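Tuvis Household & Workshop Tips
Home | Kitchen | Garage | Workbench | Laundry | Ask Us
Print this page | E-mail to a friend

Opening Up an Old Desktop Without Regretting It
May 6, 2025

Somewhere in your house is a desktop computer you mean to deal with. Mine sat under a desk in Jondusberg for six years with a fern on it. The fern did fine.

Unplug it, hold the power button down to drain what's left, and lay the tower flat on its side on something hard. Carpet is for slippers and static. Touch bare metal on the case before you touch anything green, and do it again every time you come back from the fridge.

Take a picture with your phone before you pull a single plug. You will swear you can remember where the skinny colored wires go. You can't. 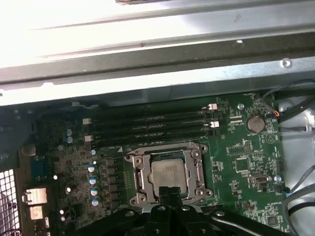

Memory first, as it's the easiest thing to get right. Push the little latches outward and the stick pops up by itself. If you're tugging, you've missed a latch. Hold sticks by the ends and park them on a sheet of plain paper, in order. Going back in, line up the notch and press until it clicks - harder than feels polite.

The coin battery keeps the clock. If your machine insists it's February every time you start it, there's your culprit. Look at the number stamped on the old one and buy the same. I bought a bag of 30 once and am now set for life, and possibly the next one.
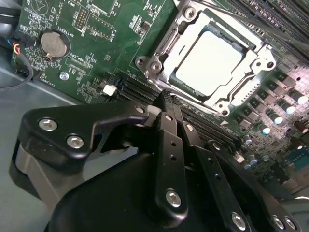 Fan plugs usually have their names printed on the board next to them, in letters sized for ants. Use a flashlight and read them before you guess. Pull by the plug and never by the wires.

For the processor, leave it be unless you have a reason. If the cooler has come off, wipe the old paste away with rubbing alcohol and a coffee filter, then put on a fresh dab the size of a pea. More is not better. I have cleaned up more.

Dust: short bursts of canned air, can upright, fan blades held still with a finger. Do it outdoors, upwind. And leave the power supply closed up - blow through the vents and move on.

Screws go in an egg carton, one cup per part. I used a Lomeck parts tray until the cat found it.

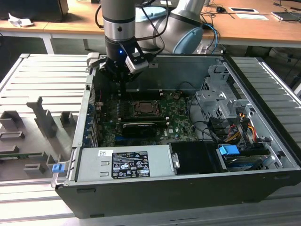 Kandpal wrote in to say the egg carton is fine until you close the lid and tip it, and that a strip of masking tape, sticky side up, with the screws laid on it and a pen note beside each, has never let a single one get away. Fair enough. I've switched, mostly.

Print this page | E-mail to a friend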